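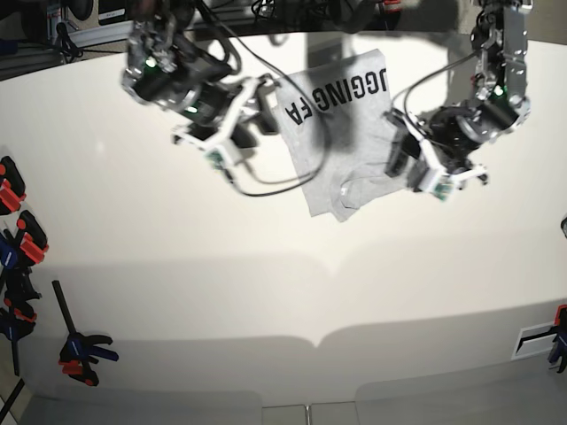
Robot Cell Technician, Fault Investigation
Jorton, Gesgate site
Full time, fixed term of 12 months
Closing date: January 2, 2024

Jorton is hiring a technician for the garment folding cells at our Gesgate site. The work comes out of a fault we had in November. We have a temporary fix in place and we do not yet have a good account of the cause. The person we hire will find the cause, help change the hardware, and write it all down so that the other cells can be changed the same way.

What happened

The Plultarov cells are tabletop stations with a pair of small arms that handle T-shirts and other soft cloth. Each arm has a thin cable running down to a board on the gripper finger. The cable needs slack in it or the wrist can't turn. In November, on cell 7, a loop of that slack got gathered up with a shirt. The gripper closed on both. The arm then moved to the next position in its fold, the cable went tight, and the connector pulled out of the finger board.

What should have happened next is that the arm stopped. It kept going. When the board dropped off, the software went on using the last reading it had from the finger and treated it as a live one. The operator saw the shirt being dragged and reached in to free it before pressing the stop button. The other arm was still moving toward its own grasp point and caught the operator's hand against the table.

The injury was a bruised knuckle and a small cut. The operator was back at work the next day. We have still recorded it as a safety failure, and we think that is the right word. The arms are small, and people at the site had got used to reaching between them. The written procedure said not to. The procedure had not been followed for some time and the supervisors knew that.

We went back through the logs afterward and found more than 200 events where a finger board had dropped out for a moment and come back. Most were too short to have any effect on the motion. They had been filed as noise. Some of them may be noise. We don't know which, and sorting that out is the first piece of work in this job.

What we have done so far

- Arms now halt if a finger board reading is stale. This is a software check and was put in quickly. It needs proper testing.
- Speed has been lowered on all cells at Gesgate.
- Operators press stop before reaching over the table, every time. Supervisors log it when this is missed.
- Cell 7 is out of normal use and is kept for fault work only.

The cables themselves have not changed. They still lie across the cloth during a fold and they can still be picked up with it.

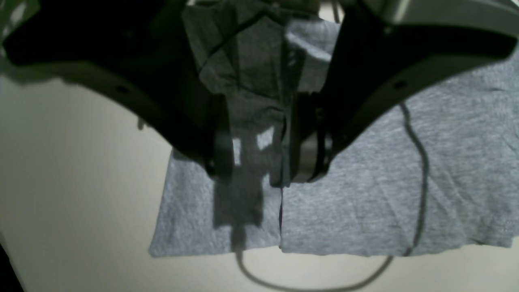 Gripper holding a fold of gray fabric, with the cable lying over the cloth.

The work

You will spend most of your day at a cell with your hands on the hardware. The rest is log reading and writing.

In the first part of the contract you will go through the logged dropouts and match them to video where there is video. You will then try to reproduce the fault on cell 7 on purpose, with different garments and different amounts of slack. We expect that heavier cloth behaves differently from a thin T-shirt, but that is a guess and we would like it tested.

After that you will work with the mechanical group at Solheim on a new cable route. There are two proposals on the table. One runs the cable along the arm in clips with a short sprung loop at the wrist. The other moves the board back behind the gripper so that there is nothing to plug in at the finger. The clip design is cheaper and may wear the cable out sooner. The other means remaking the fingers. You will build both, run them, and say which one you would put on every cell. If you think both are poor, say that, and tell us what you would do.

Regular duties:

- Set up and check cells at the start of a shift, including clamps, cable condition, connector seating and the stop circuit
- Run planned fault tests and record the result the same day
- Replace motors, brackets, finger parts and cables
- Keep the fault log for the Gesgate cells
- Review the software stop check with the controls group and write test cases for it
- Retrain operators on reaching over the table, and sit in on shifts to see whether it is being done
- Write a monthly report, which goes to the site manager and to the operators

The last item matters to us. Operators at Gesgate had mentioned the cables before November, in conversation and in shift notes, and nothing was done with it. The monthly report is posted where they can read it and they can add to it.

You will have the authority to stop any cell at the site without asking first. If you stop a cell, it stays stopped until you or the site manager signs it back on.

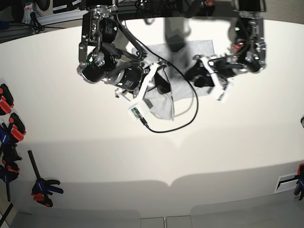 Omprakash Sengar asked that we put this in the advertisement as written: I was standing next to cell 7 when it happened and I would have reached in too. You see the shirt going and your hand goes out. Please hire somebody who will stand at the table for a few shifts before they tell us what the rule is. The button is on the right side of the bench and I am left-handed. I said this when the bench was put in.

We have left the button where it is for now so that the person hired can look at it along with everything else. It will be moved or a second one added, and the decision should come from someone who has watched a few shifts. Please read the above as part of the job description.

What we are looking for

You need:

- Hands-on experience maintaining robots, automated machines, or other equipment with motors and moving parts
- Practice in tracing intermittent electrical faults, especially in cables and connectors that flex
- The ability to read a log file and do simple sorting and plotting, in whatever tool you prefer
- Clear written English
- Knowledge of lockout and of basic machine safety practice

It would help if you have:

- Worked with small servo motors on a shared bus
- Done some Python
- Taken part in an incident investigation, in any industry
- Handled cloth, wire, rope or anything else that doesn't stay where you put it

A degree is not required. We have had good technicians come from elevator repair, printing and textile machinery - all of those are welcome. If your experience is with large industrial arms behind fences, please tell us in your letter how you would think about a small one that people stand right next to.

Physical requirements: you will be on your feet for much of the shift and will lean over a bench. The benches at Gesgate are a fixed height. If that is a problem, tell us and we will look at raising or lowering one.

Hours and pay

The job is on days, with an occasional late shift when you are following an operator team. We do not run the fault cell at night and will not ask you to. You will not work on an open cell alone.

Pay is on the senior technician scale, and the figure will be given in writing to everyone we invite to interview, before the interview. Travel to Solheim is paid and counts as working time. Expect to go there most months, more often while the cable parts are being made.

You will report to the Gesgate site manager. You will not report to the production lead, and the output of the cells is not part of how your work is judged.

The contract may be extended if the cable change is carried to other sites. That has not been decided and you should not count on it.

How to apply

Send a resume and a letter of no more than two pages to the Jorton hiring desk, with "Cell technician, Gesgate" in the subject line. In the letter, describe one fault that you had trouble finding. Tell us what you checked first, what you got wrong, and how you knew you had found it in the end. We would like a plain account with the dead ends left in. If the fault was never found, that is also fine to write about.

Leave out anything your current or former employer would consider confidential. Change the names if you need to.

Applicants we want to meet will be invited to Gesgate for half a day. There will be a conversation with the site manager and one of the operators, and a practical session at a bench with a faulty cable assembly. The bench will not be powered for the first part. You can bring your own hand tools and meter or use ours.

We will give you the full November incident report to read before you come. The operator's name is removed from it. Please don't pass it on.

If you have questions before applying, write to the same desk and they will be sent to the site manager - replies can take a few days. Everyone who applies will get an answer, including those we do not invite.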